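Contra la novela de mil páginas

Hace unos meses terminé el séptimo tomo de la saga de Cledska y lo cerré con alivio. No es un buen síntoma. Los tres primeros los había leído en una semana cada uno, con el mapa abierto sobre la cama y el teléfono apagado. El séptimo me llevó de febrero a mayo, y hubo noches en que avancé dos páginas y me quedé dormido sin acordarme al día siguiente de quién estaba sitiando a quién.

Sostengo que la fantasía escrita por entregas se ha vuelto demasiado larga, y que la culpa no es solo de los autores. Los lectores pedimos volumen. Compramos el libro gordo porque parece que rinde más, igual que el paquete grande de arroz, y luego nos quejamos de que la trama no se mueve.

Conviene recordar cómo empezó Cledska. La primera novela tenía poco más de 200 páginas y la publicó Fahy, una editorial pequeña que no podía pagar más papel. Rozália Tichý contaba en ella la historia de una barquera que transporta a un muerto río abajo y descubre que el muerto tiene deudas. Era divertida, tenía mala leche y terminaba. Quien no quisiera seguir podía quedarse ahí sin sensación de estafa. La segunda retomaba a un personaje secundario y también terminaba. Con la cuarta llegaron las profecías, las casas nobles con árbol genealógico y el apéndice de 70 páginas sobre el calendario lunar de Prirkemska, la capital, que hasta entonces había sido una ciudad con tabernas y ratas y que pasó a ser una ciudad con dinastías.

No tengo nada en contra de los apéndices. De chico me los leía antes que el libro. Pero un apéndice es un lugar donde guardar lo que no cabe en el relato, y en los últimos tomos de Tichý el relato se parece cada vez más al apéndice. Hay un capítulo entero del sexto dedicado al sistema de peajes. La barquera, que era lo mejor de todo aquello, aparece en dos escenas y habla en una. 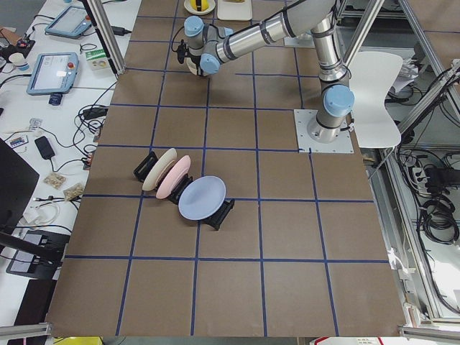
Aldo Martinelli me escribió después de leer una primera versión de este artículo para decirme que me equivocaba de cabo a rabo. Según él, el capítulo de los peajes es el mejor de la serie, y quien busque solo peripecias tiene otros mil libros donde encontrarlas. Decía también que un mundo inventado se gana la confianza del lector por acumulación, que hace falta saber cuánto cuesta cruzar un puente para que importe que el puente se hunda, y que yo leía con prisa.

Acepto lo de la prisa. Lo otro, a medias. Es verdad que el puente de Nukthorpe impresiona más cuando cae porque sabemos lo que se pagaba por cruzarlo. Pero eso se dice en una línea, y de hecho Tichý lo había dicho en una línea ya en la segunda novela, cuando la barquera escupe al agua al pasar por debajo y comenta que arriba cobran hasta por mirar. Con esa frase yo ya conocía el puente, a los que cobraban y a los que no podían pagar. El capítulo del sexto tomo me dio las tarifas.

Hay además una cuestión práctica que los críticos mencionan poco. Una saga que supera las 2000 páginas solo la empieza quien tiene mucho tiempo o mucha fe. A mi sobrina, que lee bastante, le regalé el primer libro y me preguntó cuántos eran. Cuando se lo dije, lo dejó en la mesa. Yo insistí en que el primero se podía leer suelto y no me creyó, con razón, porque la edición nueva lleva en la cubierta un número uno enorme y una faja que promete el comienzo de una epopeya. Aquel librito nunca fue el comienzo de una epopeya. Lo han convertido en eso después, con una faja.

Las editoriales tienen aquí su parte. Un autor con una serie en marcha es una venta asegurada, y proponerle que escriba algo breve y aparte debe de sonar a tirar el dinero. Los editores, por lo que se ve en el resultado, tampoco cortan. El séptimo tomo repite tres veces la explicación de por qué los magos no pueden viajar por agua —las tres con las mismas comparaciones— y a cualquiera que lo hubiera leído con un lápiz en la mano le habría saltado a la vista.

Echo de menos también el humor. La fantasía cómica necesita ritmo, y el ritmo se lleva mal con los consejos de guerra de 25 páginas. En los primeros libros había una broma por párrafo, algunas malas, y uno seguía leyendo por si la siguiente era buena. En los últimos los personajes hacen chistes y los demás personajes se ríen, cosa que ocupa el doble y hace la mitad de gracia.

Martinelli cree que el octavo me hará cambiar de opinión. Lo compraré, por supuesto. Llevo demasiados años en ese río como para bajarme ahora, y quiero saber qué fue de la barquera. Mientras tanto he vuelto a la primera novela, en la edición de Fahy, que tiene el lomo roto y una mancha de café en el capítulo del entierro. La leí en dos tardes.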